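Shop > Party & Gifting > Paper Bags

The Ramska Checkered Carry Bag, Large

Blue and cream checks, two blue handles, plain white inside. Posted 28/07/2019 by Clémence Gautier

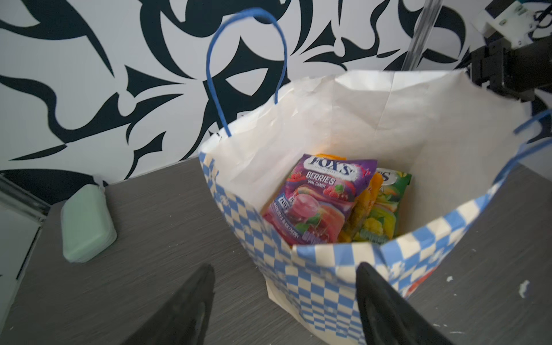

I've been selling paper bags out of the Narkedthorpe shop for a good while now, and I can tell you this is the one people come back for. They buy one for a birthday, they get it home, somebody's aunt asks where it came from, and the next week I'm wrapping up ten more. I love a stripe and I love a polka dot, but there's something about a blue check that works for pretty much anybody. Grandpas, babies, the new neighbors, your boss if you must.

So let me tell you what you're getting, and then I'll tell you what I put in mine (candy, mostly candy).

The bag

It's the big one of the two Ramska sizes. The mouth is nice and wide when you open it up, so you can drop things in without fighting the sides, and this is my main gripe with most gift bags. You know the ones, where you're trying to feed a box in sideways and you've torn the corner before you've even signed the card. The check is printed on the outside and the inside is left plain white, and I like that a lot because whatever you put in there shows up bright. Fruit candy in shiny purple and pink wrappers looks wonderful against it!

It is paper, so it will crease. I'm saying so up front because I had a lady send one back in April over a wrinkle. Mine live folded in a drawer and they always come out a bit crumpled along the top, and I just run my hand down the inside and call it good. If you want it crisp, fold the top inch over to make a cuff, or stuff it with tissue and the rim stands up much better. Please don't iron it. A customer did and told me all about it.

The handles

Blue, to go with the checks. They stand up by themselves when the bag is sitting on a table, so you can grab it on your way out the door with your hands full. I've carried a jar of jam, a paperback and a whole load of candy in one all the way from the shop to my sister's place, and that's a bus and a hill. I wouldn't put a six-pack of anything in it. For bottles, get the Histthorpe bag, it's a heavier paper with a stiff bottom, and it comes in a dark green that I'm told is very handsome (I'm still not sold on the green).

What I put in mine

Okay, the fun part. My standard "thank you for feeding my cat" bag goes like this. Tissue in the bottom, white or cream, scrunched up loosely. Then the heavy thing if there is one. Then bags of candy, and I put those in last so they're the first thing you see when you look in. I'm very fond of Fox's oval candy, the berries one, which is raspberry and black cherry. They're fruit candies you can leave in a coat pocket and be happy about later. Lean the packets against each other toward the front and tip them back a little so the name is showing. If you lay them flat they slide down to the bottom and it looks like you gave somebody an empty bag.

I don't sell the candy, by the way, people ask me that every week. I'd never have any stock left.

Other things I've filled one with: a set of dish towels and a wooden spoon for a housewarming, seed packets and gardening gloves, a baby blanket rolled up like a burrito, and once an entire rotisserie chicken for a friend with a broken foot. The chicken was double wrapped and I still don't recommend it.

Sizes and packs

You can buy a single bag, a pack of 19 (it was meant to be 20, the carton only fits 19, and by now I've given up arguing with it), or a case of 100 if you're doing a wedding or a school fair. Cases ship flat. I have 86 single bags on the shelf as I write this and more on the way, so if the button says sold out, give it a week and look again.

The same check also comes in red and cream, and there's a plain version called the Chantharasri, which is all one color and a little taller. I get asked if the blue and the red can be mixed in a case. Yes, send me a note with your order and I'll do it by hand.

Care and reuse

Keep it dry. Fold it along the creases it already has and it'll go back down nice and flat, and then you can use it again. I've got one that has been to four birthdays and has started coming back to me. If you write on the inside, use pencil, because marker can show through onto the checks. The handles are glued, so if one starts to lift, a dab of craft glue and a clothespin overnight will fix it.

What folks have said

"Bought it for my mom's present and she kept the bag on her dresser." I get some version of this a lot.

"Bigger than I pictured." Also a lot! If you only need room for a candle or a pair of socks, please get the small one and save yourself some tissue paper.

"Wish it came with a tag." Fair enough. I've started tucking a plain cream tag in with every pack, and if you buy a single, ask me at the counter and I'll find you one.

Orders placed before noon go out the same day, unless I'm at the market, and then they go out the morning after. Local pickup at Narkedthorpe is free, just knock if the door's shut, I'm usually in the back cutting ribbon.

Filed under: Paper Bags, Gift Wrap, Checks & Gingham, Candy Ideas

Our site uses cookies to remember what's in your basket. By carrying on you're okay with that. Accept | Read more

Contact us | Shipping & Returns | © 2019 Narkedthorpe Paper & Party | Back to top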